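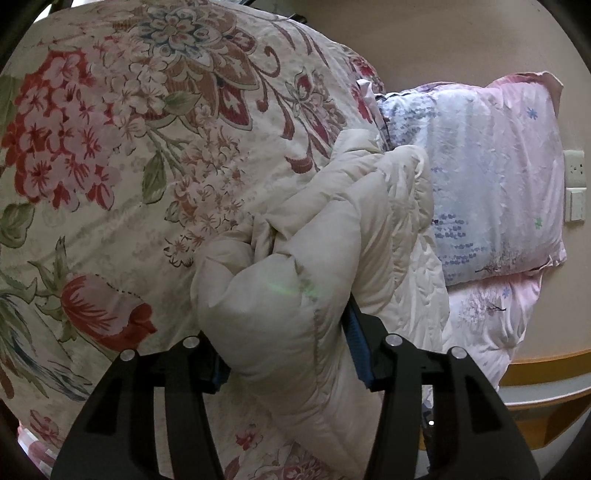 Chapter 4
Keeping Warm: How Heat Moves Through Fabric

A house in Nollport loses heat all night long in October. The walls lose it, the windows lose it, and the people asleep inside lose it too. A resting adult gives off heat at a fairly steady rate, and unless something slows it down, that heat passes straight into the air of the bedroom. Bedding is the thing that slows it down.

It is common to say that a blanket is warm. A blanket left on a chair is at the same temperature as the chair. Put a thermometer inside it and leave it there for an hour, and the reading will match the rest of the room. A blanket makes no heat of its own. It only changes how fast heat gets from one side to the other.

4.1 Three ways to lose heat

Heat leaves the body by conduction, convection and radiation. Conduction is the passing of heat through a material, or between two materials that touch. Bare feet on a tile floor lose heat this way. Convection is heat carried off by moving air or water. Radiation needs no material at all, and it is how you feel a stove from across the kitchen.

Still air is a poor conductor. Most of the work in a comforter is done by air held in small pockets between the fibers of the filling. The fibers stop the air from moving much, so convection is weak as well. The stitching on a quilted cover keeps the filling from sliding down to one end. Where the stitch lines run, the layer is thin and more heat gets through.

Pressing a comforter flat squeezes out air and makes it a worse insulator. So does getting it wet – water conducts heat far better than air does and takes its place between the fibers.

4.2 Measuring the rate

Heat is measured in joules. The rate at which it flows is measured in watts, where one watt is one joule per second. Suppose heat passes through a cover at a steady 66 watts. There are 3,600 seconds in an hour, so the heat lost in one hour is

66 × 3,600 = 237,600 joules

If the cover is replaced with one that lets through half as much under the same conditions, the loss drops by a factor of 2, to 118,800 joules.

The rate depends on the area of the cover, its thickness, what it is made of, and the difference in temperature between its two sides. Section 4.3 takes these one at a time, using test results for wool, cotton and polyester fillings from the mill at Eberhard.

Before you go on

Fill two identical jars with 300 milliliters of warm water each. Wrap one in a folded towel and leave the other bare. Record both temperatures every five minutes for half an hour and keep the table. You will need it for the graph in Section 4.4.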